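Damp in Solid Walls: Man-sik Heo on Lime, Cement and Patience

Man-sik Heo has surveyed old houses for most of his working life, chiefly in Muli and the villages above it. We spoke by telephone after he had finished a report on a terrace in Onach, where seven houses had been treated for rising damp and were still damp.

His first point concerned diagnosis. "A hand-held meter measures electrical resistance," he said. "It is calibrated for timber. On plaster it will respond to salts as readily as to water, and people sell treatments on the strength of it." He prefers to drill out a sample of mortar, weigh it, dry it in an oven and weigh it again. 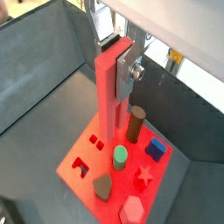 At Onach the samples showed that most of the moisture was entering from outside, at low level, behind a cement render applied in the 1970s. The render had cracked at the plinth. Water went in through the cracks and could not leave by the same route. Heo recommended that the render be removed up to sill height and the stone left bare until December.

The owners' main objection was the delay. A wall about 320 mm thick dries slowly, and Heo declines to give a date for it. "I give them a moisture content to reach. The plasterer comes when the wall reaches it." 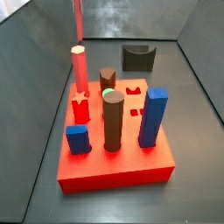

Lurell, the contractor on the terrace, took the view that a gypsum finish over a waterproof backing would have been quicker and that most tenants would never have known the difference. Heo accepts the first part. He regards the second as true for two winters, after which the damp tends to appear higher up the wall.

His specification is a lime plaster without cement, in two coats, finished with limewash. The sand must be sharp and well graded. He rejects ready-mixed products where the supplier will not state the binder, and he asks for a trial panel on each elevation.
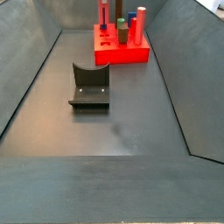

Does outside ground level matter as much as the render? In his experience it matters more, and it is cheaper to correct. Paths are relaid over old paths until the soil stands above the internal floor. At Mandska, a former chapel, lowering the ground and clearing a blocked gully brought the readings down before any plaster was touched.

He was less willing to discuss chemical injection. "I have not seen it do much in rubble stone. The core is full of voids and the fluid goes where it likes." In regular brickwork he considers the question open.

The Onach report is with the owners. The render on the north side comes off first.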